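Sadaven and the single "Trillatlow"
Project report, Baltasar Painemal
Popular Music in Context

Aim: find out why a song that sold badly when it came out ended up the band's best known. Tutor asked for charts plus one interview, so thats what I did.

Background. Sadaven were a four-piece, signed to Hivis for 2 albums. "Trillatlow" was the second single off the first one, released in July. First pressing 2916 copies, of which 1377 went back to the label unsold. No video, hardly any radio.

Interview. Spoke to Octavio Lucero, who played bass. He says the label wanted the chorus moved to the front and the band refused — the singer, Acuña, walked out of the meeting. The version on the B-side of the next single is the one with the early chorus. I prefer it.

Listening. Played both versions to 10 people on my course. Seven picked the B-side. Small sample, I know.

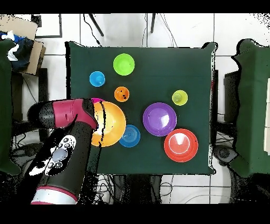

Page 4

Later use. A live take went on a compilation and cover bands picked it up from there. Could not find the set lists before the deadline. Lucero thinks the live tempo is what did it, quite a bit faster then the record.

Sources: label ledger (photocopy), interview notes, both singles.

Handed in 2020-03-21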